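Give me the sacrifice bunt and let me enjoy it

I love the bunt. I know what the run tables say, I've had them read out to me over chips more than once, and I still sit up straight every time a batter squares round with a runner on first and none out. There, I've said it, and Gindville supporters who want to stop reading can go and look at the launch angles on the club page.

What set me off was Sunday. Bottom of the eighth, one run down, Vonham's left-hander starting to miss high, and our number nine lays one down the third base line so softly that it died on the grass like a dropped sock. Their third baseman came in, looked at it, looked at it again, and picked it up with nowhere to throw. Two on, none out, and the whole of the bank behind the dugout on its feet! We tied it on a fly ball and won it in the ninth, and I walked home the long way because I didn't want the evening to be over.

Now, the case against. Réjean Caron, who keeps score for Wiegand and has done more sums about this league than the rest of us put together, has been through 978 innings of our sort of baseball and reckons a team gives away a little bit of a run each time it hands over an out on purpose. I believe him. Réjean is careful and he shows his working. If you have your best hitter up with a man on first in the second inning and you ask him to bunt, you've done something daft, and I'll groan along with everybody else.

But look at who we are. Those big arguments were mostly built on leagues where every shortstop can field a slow roller with his bare hand and throw a strike off the wrong foot. Ours can't, bless them. Our infielders are plumbers and sixth formers. Make them charge, make them bend down, make them decide, and good things happen for the side at bat. Mohandas Iyer managed Mirkus for 8 seasons on more or less that one idea, and he used to say that the sacrifice part was what you told the batter so he wouldn't get greedy. His teams were a joy. They'd have a runner going, a batter squaring and pulling back, the second baseman drifting towards first without knowing why — and then a clean single through the hole he'd just left.

And it's a skill, a proper one. I spent most of April watching the under-16s try to learn it on the side pitch and it's lovely to see it click. The top hand slides up, the knees go soft, the bat stays level and out in front, and the ball is caught on the wood as much as hit. The kids who can't yet drive it past the infield suddenly find they've got something to offer. One girl got five down in a row inside the chalk and came off grinning as if she'd cleared the fence, which at our ground is 123 paces from the plate by my own boots and has not been troubled by many of us. 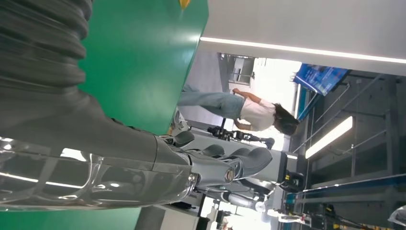

My other reason is simpler, and I don't think it shows up in Réjean's notebooks. A bunt is the one play in the game where all the fielders have to move at once. The corners crash in, the pitcher comes tumbling off the mound, the second baseman runs to cover first, the catcher is shouting a base that might be the wrong one. For three seconds it's the busiest field in sport! I'd swap a good few strikeouts for that, and so, I suspect, would the people who bring a flask and a blanket and sit through all nine.

I'm not asking for it every inning. I'd like us to bunt for hits when the third baseman plays deep, to squeeze once in a while when it's late and close, and to practise it before every game instead of giving each batter two lazy ones at the start of his swings. You could throw 1,000 balls to our lads on the machine and they'd still pop up the one that mattered if nobody's asked them to square since last summer.

Vonham again next weekend, at their place, on that quick, bare infield of theirs. A bunt will skid there, so it'll want deadening more than usual. I'd push the first one past the pitcher, towards second, and see who goes for it.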